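고객지원 > 열원설비 > 목재 펠릿 보일러 > 처리 이력

공지 | 티켓 검색 | 매뉴얼 | 부품 신청 | 로그아웃

제목: Quiambao 마을회관 지역난방, Hellow 펠릿 보일러 반복 소화 및 재점화 실패
상태: 종결(조건부)
분류: 연소계통 / 연료공급 / 제어
우선순위: 높음
접수일: 2026년 2월 9일
설비: Hellow 펠릿 보일러 1기, 축열조 1기, Vukari 원격감시 모듈
연료: 목재 펠릿, Gaddale 제재소 부산물 원료

1. 접수 내용

운전 중 화염 소실 경보가 발생하고 자동 재점화에 실패한 뒤 잠금 상태로 들어감. 현장에서 수동 리셋하면 정상 점화되지만 부하가 올라가는 시점에 다시 소화됨. 경보 코드는 화염 소실과 점화 시간 초과 두 종류이며 항상 이 순서로 기록됨. 난방수 공급온도가 떨어져 회관과 인접 주택 배관 말단에서 불만이 접수되었음.

신청인이 이미 수행한 조치는 다음과 같음.
- 화격자 및 재받이 청소
- 화염센서 유리면 청소
- 펠릿 저장고 잔량 확인(부족 아님)
- 제어반 전원 차단 후 재투입

위 조치 후에도 동일 증상. 제어기 펌웨어 재설치를 요청함.

2. 1차 원격 점검

Vukari 모듈에서 운전 이력을 내려받아 확인함. 점화 단계와 안정화 단계의 배기온도 상승 곡선은 정상 범위. 출력이 중간 단계를 넘으면 배기 산소농도가 서서히 올라가고, 이어서 배기온도가 내려가며, 그 뒤 화염 신호가 끊어짐. 송풍기 회전수 지령과 실측값은 일치함.

산소농도가 오르면서 온도가 내려가는 순서는 공기 과잉 또는 연료 부족에 해당함. 화염센서 단독 고장이라면 배기온도가 유지된 상태에서 신호만 먼저 끊어져야 하므로 센서 교체는 보류함. 펌웨어 재설치도 보류함. 제어기는 지령을 정상적으로 내고 있었고, 재설치하면 현장 보정값이 초기화되어 원인 추적이 어려워짐.

현장에 요청한 사항:
- 이송 스크류를 수동 운전으로 돌리고 토출된 펠릿을 용기에 받아 계량할 것
- 계량은 같은 조건에서 반복할 것
- 저장고 하부 출구의 미분 상태를 확인할 것

3. 현장 계량 결과

보일러를 정지하고 버너 투입구의 플렉시블 호스를 분리한 상태에서 시험함. 설정상 기준 토출량은 수동 운전 1회당 600 g. 첫 시험은 기준에 부합했으나 반복할수록 토출량이 줄었고, 마지막 시험에서는 스크류가 회전하는데도 펠릿이 끊겨 나옴. 저장고 벽면을 고무망치로 두드리자 토출이 회복됨.

저장고 내부를 점검구에서 확인한 결과 하부 경사면 위쪽에 펠릿이 아치 형태로 걸려 있었음. 브리징으로 판단함. 아치 아래쪽에는 미분이 굳은 층이 있었고, 손으로 눌렀을 때 부스러지지 않고 뭉쳐지는 부분이 확인됨. 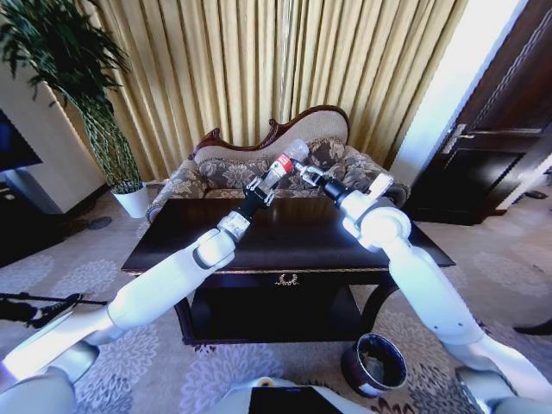
미분이 뭉친다는 것은 저장 중 수분이 유입되었다는 뜻이므로 저장고 자체와 연료를 나누어 점검하기로 함. 저장고 쪽은 상부 주입구 덮개의 패킹, 벽체 관통부, 환기구 순으로 확인. 연료 쪽은 납품 당시 보관된 시료와 저장고 상부 시료를 각각 건조 중량법으로 측정하도록 안내함.

4. 수분 및 미분 측정

저장고 상부 시료: 납품 시료와 유의한 차이 없음.
저장고 하부 시료: 수분 17%. 제어기 연료 설정에서 가정한 값보다 현저히 높음.
미분: 상부 시료는 양호, 하부 시료는 체를 통과하는 양이 육안으로도 많음.

따라서 납품된 펠릿의 품질 불량으로 볼 근거는 없음. Gaddale 측에 대한 클레임은 진행하지 않음. 다만 신청인이 별도로 문의한 수종 혼합 비율에 대해서는 당 지원팀이 판단할 사항이 아니므로 납품처에 직접 확인하도록 회신함.

주입구 패킹은 경화는 있으나 파손 없음. 벽체 관통부 중 온도센서 전선관 주변의 실링이 벌어져 있었고 그 아래로 물이 흐른 자국이 이어져 있었음. 작년 8월에 전선관을 이설한 기록이 있으며, 이설 작업 이후 실링 점검 기록은 없음.

5. 원인 정리

가. 전선관 관통부 실링 불량으로 저장고에 수분 유입
나. 하부 미분층 응결, 펠릿 유동성 저하
다. 고출력 구간에서 스크류 상부 브리징 발생, 연료 공급 감소
라. 공기량은 지령대로 유지되어 산소 과잉, 화염 소실
마. 재점화 시 화격자에 충분한 연료가 쌓이지 않아 점화 시간 초과

수동 리셋 후 정상 점화된 것은 정지 시간 동안 아치가 일부 무너져 스크류 입구에 펠릿이 다시 채워졌기 때문으로 추정함. 직접 관찰한 사항은 아님.

6. 조치

6.1 연료계통
- 저장고를 비우고 하부 경사면의 응결층 제거
- 하부에서 회수한 펠릿은 재투입 금지. 별도 용기에 담아 폐기 처리
- 스크류 축과 케이싱 사이의 고착물 제거, 축 휨 확인(이상 없음)
- 관통부 실링 제거 후 재시공, 경화 확인 뒤 살수 시험

저장고 진입 작업은 밀폐공간 절차에 따름. 진입 전 환기 30분, 일산화탄소와 산소농도 측정, 외부 감시인 배치. 펠릿은 저장 중에도 일산화탄소를 방출하므로 보일러가 꺼져 있어도 절차를 생략하지 말 것. 스크류 전원은 차단 후 잠금표지 부착.

6.2 제어
- 스크류 토출 보정값을 재계량 결과로 갱신
- 산소농도 상승 경보 추가. 화염 소실보다 먼저 통보되도록 Vukari 모듈에서 설정
- 출력 상승 제한: 단계 상승 간 대기시간을 15분으로 변경
- 자동 재점화 횟수는 변경하지 않음

신청인이 재점화 횟수 증가를 요청하였으나 반려함. 미연소 펠릿이 화격자에 누적된 상태에서 반복 점화하면 역화 위험이 있음.

6.3 축열조
공급온도 저하 불만과 관련하여 축열조 상하부 온도차를 확인함. 성층은 정상. 보일러가 정지한 동안 축열량만으로 공급한 시간이 길어 말단 온도가 떨어진 것으로, 순환펌프와 밸런싱 밸브는 조정하지 않음.

7. 시험 운전

연료 재충전 후 수동 계량을 반복하였고 토출량 감소는 재현되지 않음. 저출력, 중간 출력, 정격 출력 순으로 운전함. 정격 구간에서 배기 산소농도는 설정 범위 안에서 유지되었고 화염 소실 경보는 발생하지 않음. 재의 상태는 정상이며 화격자 클링커는 소량. 클링커는 이번 증상과 무관한 것으로 보나 다음 정기 점검에서 다시 확인할 것.

시험 중 Vukari 모듈의 시각이 제어기 시각과 어긋나 있는 것이 발견됨. 경보 순서를 해석할 때 오차가 생길 수 있어 시각 동기화 서버를 재지정함. 1차 원격 점검에 사용한 이력은 같은 모듈 안의 기록끼리 비교한 것이므로 판단에 영향 없음.

8. 신청인 추가 문의 및 회신

문의: 우드칩으로 연료를 바꾸면 브리징이 줄어드는지.
회신: 줄어들지 않음. 우드칩은 입도 편차가 크고 수분 변동도 커서 현재 저장고 경사각과 스크류 구경으로는 공급이 더 불안정해짐. 해당 기종은 펠릿 전용이며 칩 투입 시 보증에서 제외됨.

문의: 저장고에 진동기를 설치해도 되는지.
회신: 가능하나 권장하지 않음. 상시 진동은 미분을 아래로 모으고 다짐을 일으킬 수 있음. 설치하려면 스크류 운전과 연동하고 단속 운전으로 할 것. 우선 실링 보수 후 한 난방기 동안 추이를 볼 것.

문의: 회수한 젖은 펠릿을 말려서 쓸 수 있는지.
회신: 불가. 한 번 팽창한 펠릿은 건조해도 원래 밀도와 강도로 돌아오지 않고 미분이 됨.

문의: 배출 저감 효과 보고용으로 정지 기간의 연료 소비를 보정해야 하는지.
회신: 지원 범위 밖. 운전 이력 원본은 제공 가능하며 Vukari 화면의 내보내기 메뉴를 사용할 것. 잠금 상태 구간은 소비량이 0으로 기록되지만 폐기한 펠릿은 집계에 포함되지 않으므로 입고량과 맞지 않게 됨. 폐기량은 현장 대장에 별도 기재 필요.

9. 종결 조건

아래 항목이 확인되면 완전 종결로 전환함.
- 강우 후 저장고 관통부 재점검, 점검구 사진 첨부
- 다음 연료 입고 전 하부 시료 수분 재측정
- 주입구 패킹 교체(경화 진행, 부품 신청 접수됨)
- 정격 출력 운전 이력 제출

동일 경보가 재발하면 리셋하지 말고 점검구에서 스크류 입구의 펠릿 유무를 먼저 확인한 뒤 본 티켓에 이어서 기록할 것. 리셋 후에는 아치가 무너져 상태 확인이 되지 않을 수 있음.

관련 티켓
- 펠릿 보일러 배기온도 센서 편차 보정
- 저장고 일산화탄소 감지기 오경보
- 축열조 상부 온도 표시 누락
- 우드칩 보일러 이송 스크류 과전류 정지
- Vukari 모듈 통신 두절 후 이력 복구
- 화격자 클링커 과다 발생 시 공기비 조정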